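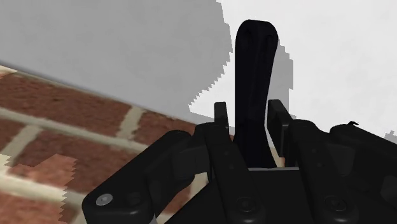
How a robot learns to pick things up

A robot arm cannot feel its way about as you can. It has a gripper with two fingers, and a computer that decides when they open and close. At Nallora we study how the computer gets better at deciding.

We work in simulation. The arm, the brick wall and the objects are all drawn by a computer, which also works out how they would move and fall. Nothing breaks, and the same test can be run many times.

Our test is called Skevon. Objects are set out on the lid of a toilet tank, and the robot is told which one to fetch. A sponge is squashy. A long, thin tool is hard to hold if the fingers meet it at the wrong angle.
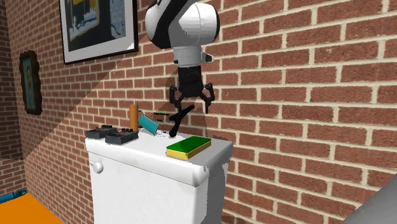
Page last changed: October 8, 2018

What we measured

We compared two programs, Fetetti and Kairys. Each had 3,000 practice tries. Fetetti saw the objects in the same places every time. Kairys had them moved before each try.

Then both were given 13 layouts they had never met. Fetetti picked up the right object in 5 of them. Kairys did so in all 13, and its score had stopped rising after 2,000 tries.

Changing the layout during practice helped – at least in simulation. A real arm has not been tested yet.

Words to know

Gripper: the part of a robot that holds things.
Layout: where each object is placed.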